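Lecture 5: Composite Indices of Economic Policy

Reading for this session: course reader, chapter on index construction; Hegazy's notes on weighting (handed out separately). Students who missed Lecture 4 should read the section on price levels and purchasing power first, as the terms are used here without definition.

1. What a composite index is

A composite index reduces several measurements to one number. In economic policy the measurements usually cover taxes, tariffs, the courts, business licensing, public debt, inflation and labor law. The publisher picks the measurements, puts each on a common scale, assigns weights, and adds them up. The result is a score, and the scores are sorted to give a ranking.

Each of these steps is a decision made by the publisher. Two publishers working from the same raw data can produce different rankings without either having made an error. The student should be able to say, for any index, which decisions drive the result.

2. Scaling

Raw measurements come in different units. A tariff is a percentage, the time needed to register a business is a number of days, and the quality of the courts is often a grade given by a panel. None of these can be added to another until all are on the same scale.

The usual method is min-max scaling. The worst value in the group becomes zero, the best becomes 100, and everything else falls in between in proportion. The method is easy to explain and easy to compute. Its weakness is that the end points depend on who is in the group. If one country with a very high tariff joins the index, every other country's tariff score goes up, although no tariff has changed.

The second method uses fixed end points, set in advance. A tariff of zero scores 100 and a tariff of 50 percent or more scores zero, whatever the countries in the group happen to charge. Scores can then be compared across years. The cost is that the end points must be defended, and that any value beyond them is lost. A country that cuts its tariff from 70 percent to 55 percent gets no credit.

3. Weighting

Equal weights are the most common choice. They are often described as neutral, but this is incorrect. If an index contains two measures of taxation and one of the courts, equal weights count taxation twice. The choice of what to include is already a choice of weights.

Weights may also be taken from a survey of experts or from a statistical procedure such as principal components. The survey carries the opinions of the people surveyed. The statistical procedure gives high weight to measures that move together, and movement together says nothing about importance.

Worked case. Take two economies, Cadari and Suvarna, and an index with two parts, trade and courts, each scored from zero to 100. Cadari has open trade and weak courts. Suvarna is the reverse. With equal weights they tie. Move any weight at all toward trade and Cadari leads; move it toward courts and Suvarna leads. A newspaper that reports "Cadari overtakes Suvarna" after a change in weights has reported on the publisher and has learned nothing of either economy.

4. Adding up

A simple average lets a strong score in one area make up for a weak score in another. This is called full compensation. It may or may not be reasonable. Very low taxes do not obviously make up for courts that will not enforce a contract.

The geometric mean limits compensation. A score near zero in any part pulls the whole index down sharply. Publishers who switch from the simple average to the geometric mean should recompute past years. Many do not, and the resulting break in the series is easily mistaken for a change in policy.

5. Rank and score

A rank discards the distance between neighbors. In the crowded middle of a table, a change in score too small to mean anything can move a country several places. At the top and bottom, where scores are spread out, a large change may not move it at all. Report the score first and the rank second — and always state whether the group has changed since the previous edition.

A country's rank can fall while its score rises. This happens when others improve faster. The statement "policy got worse" does not follow from a fall in rank.

6. Parts and wholes

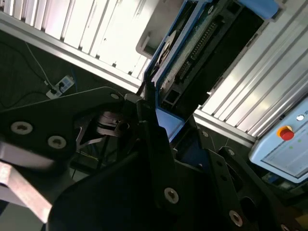
An index score is often read as if it described a single policy, when it describes an assembly of many, and the parts that carry the load are not always the ones on show. A tax rate is public and simple to look up. Licensing rules, appeals procedures and the powers of inspectors are harder to see from outside, much as the screws set in a black plate and housing are plain at a glance while the levers and thin struts of the linkage stay in shadow. For this reason most indices measure the visible parts well and the working parts badly. The Brindby exercise in Section 7 shows the size of the problem: two of the measures in it are statutes on paper, and the practice differs from both.

7. Exercise: Brindby and Gisaretti

The data sheet gives raw values for two neighboring economies, Brindby and Gisaretti. Brindby passed a law shortening business registration, but the offices that carry it out received no added staff. Gisaretti changed no law and moved its existing forms online.

(a) Compute both scores by min-max scaling, then with the fixed end points given on the sheet.

(b) Repeat with the geometric mean. State which economy gains and explain why in no more than five lines.

(c) The sheet gives registration time as written in law and as reported by firms. Replace the first with the second and recompute. Comment on any change in order.

(d) Suppose a third economy with very poor scores joins the group. Without computing anything, state which of your results from (a) will change.

Show intermediate values. Round only at the last step. An answer to (c) that gives the new order without comment receives half credit.

8. Terms to know

Min-max scaling: placing values between the worst and best in the group.

Compensation: the degree to which a high score in one part offsets a low score in another.

De jure measure: a measure based on written law.

De facto measure: a measure based on practice, usually from surveys of firms or households.

Series break: a change in method that makes earlier and later values not comparable.

Answers are due at the start of Lecture 6. Questions on the data sheet go to Khadija Hegazy.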